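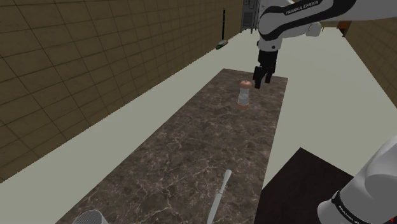 Third attempt at the shaker and Aatos Heinonen has stopped talking, which is how you know it matters. He has one hand on a controller, the other flat on the desk. The arm on his screen does what his wrist does, a fraction late. He breathes out. Thumbs a button. Saved, next one.

He does this for four hours a day. Afternoons only – mornings he's no good, he says, too much coffee, and the coffee goes straight into the data.

Cular has two rooms above a bike shop and the stairs smell of rubber. No real robots up here. The kitchens are all software, and so are the arms, and what the company sells, if sells is the word yet, is examples. A person drives a simulated arm through a small household job, the computer writes down every joint angle and every camera view on the way, and at the end there's a file. Enough files and a learning system can have a go at the job on its own. That's the idea anyway. The current set is called Brasa and it's all tabletop work. Shakers, cutlery, tubs. Pick it up, put it over there.

The target for Brasa is 3,000 demonstrations. They began in February.

"People think it's the robot that's slow," says Sowmya Panicker. She runs the collection, wrote most of the software it runs on, and eats lunch standing up. "It's us. It's deciding which ones to throw away."

Because a lot get thrown away. She pulls up a batch of 100 from the week before and scrolls through it at a speed I can't follow. Good, good, bin. Good. Bin, bin. What was wrong with those two? The first, the fingers closed on the cap and squeezed it out sideways. Fine, obvious. The second looked perfect to me. She plays it again. About halfway over, the arm just hangs there.

"Someone rang him," she says. "He looked at his phone. If I leave that in, the model learns to stop in mid air for no reason, and it will do it, it'll do it for ever."

So: no phones at the desks. Also no music with a strong beat, a rule I assumed was a joke and which is written on the whiteboard.

The things on the worktops move between takes. A script does it – knife turned a bit, shaker nearer or further, a different stone on the counter, a different wall. The veined brown marble is the one everybody dislikes. Things get lost in it. Panicker likes it for the same reason and keeps turning up how often it comes round, and Heinonen keeps noticing, and they have had words.

The knife is worse than the shaker, by the way. I had it the wrong way round. A shaker stands up and has a waist, you come down over it from the top and close. A table knife lies flat and there's hardly anything to get the fingers under. In the simulator flat things can do odd stuff as well, shiver, or slide when they shouldnt. Heinonen goes for the handle, always. He has a way of coming in with the wrist turned early, before he strictly needs to, so there's no twisting at the bottom. He taught it to the other two operators. Then Panicker made him un-teach it.

That argument is still going, more or less. She wants variety: if all three drive the same way, the system sees one way of doing it and falls over the first time it can't. He wants clean work. He used to hang doors for a living and he can't stand watching somebody fumble. The compromise, for now, is that everyone does their first 20 of the day however they like and after that there's a card on the desk with an approach to try. From the left. From behind. Slow. Miss once on purpose, then fix it.

The deliberate misses were Panicker's idea and they've ended up a large part of Brasa. A system that has only ever seen success has no clue what to do a centimetre off, she says. It drifts and carries on drifting. Show it somebody being a centimetre off and getting back.

I had a turn. Everyone who visits gets a turn. The controller is lighter than you expect, and depth is the killer: I came down confidently in front of the shaker, closed on nothing, moved forwards and knocked it over. It rolled. I chased it. Heinonen watched the whole thing with his arms folded.

"Keep that?" I asked.

Panicker thought about it for longer then I'd have liked. Bin.

Whether any of it carries over to a real arm on a real worktop is the next question, and it's Narance's question mostly, the lab across town that has the hardware and gets the first copy of the set. There'll be gaps. Friction, lighting, the way a real cap gives a little under the fingers. Panicker already has a list and has started on the follow-up set, Chowdary, which adds drawers. Heinonen has views on drawers. He's asked for the brown marble to be left out of it, in writing.

She hasn't replied yet. He's got the headset back on and the next kitchen is loading.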